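I've stopped buying the little bottles. You know the ones — shampoo, lotion, whatever, lined up by the register in August when everybody's leaving town. My drugstore wants 5 bucks for one and it's gone in a weekend!

So now I refill. There's a shop called Plendov a few blocks from me that sells soap and lotion out of big jugs, by weight, and I've been going for about 8 months. I love it more than is reasonable (the whole place smells like lemons, and they let you bring any old container).

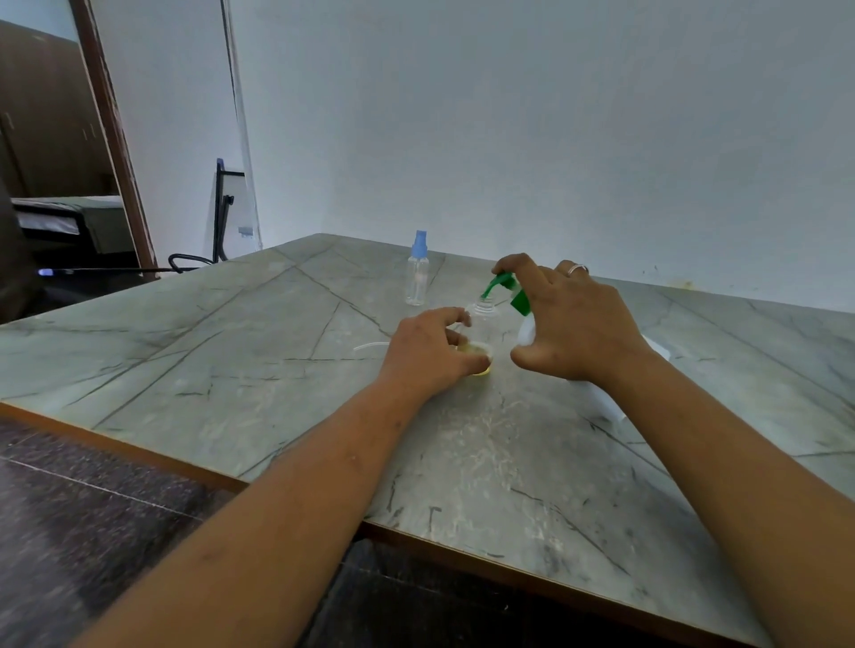 *A clear bottle, its green flip-top cap and a small cup of something pale yellow.*

My gripe is with the companies. Brandside and Janon both sell "refill pouches" now, and the pouch costs nearly as much as a new bottle. Why would anyone bother? I'd be happy with a plain wide neck and a cap that comes off without a fight. Half the pumps in my bathroom don't unscrew at all, and I've got the thumbs to prove it.

Kokkonen used to make a dish soap bottle you could open with one hand. They quit making it last year and I'm still using mine. The label's long gone.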